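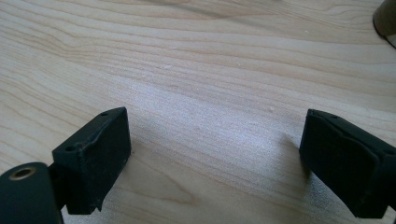
Severyn Harasym has been selling plum brandy under the Vallau label for 10 years, and for the last 2 of them he has been arguing over who gets to use the name.

The distillery, outside Stanstead, fills 2,000 cases a year. Its former distributor, Drikton, registered the Vallau name in three export markets while it still handled his sales. Harasym learned of the filings in September, when a shipment was held at the port.

"I thought it was a paperwork error," he said. "I called them and they told me no, the name was theirs over there."

Drikton says the contract allowed it to register the mark to protect the brand. Harasym reads the same clause differently. "It says they can protect it for us," he said. "It doesn't say they can keep it."

Exports made up 70 percent of his sales before the split. He has moved part of that business to a second label, Boiko, which uses the same brandy in a plainer bottle. Buyers have been slow to take it.

"People ask for what they know – I would too," he said.

A hearing on the first of the three registrations is expected next spring. Harasym said he would accept a settlement, but only one that returns all three. Until then the stills are running on the usual schedule, and the plums from the last harvest are already in the tanks.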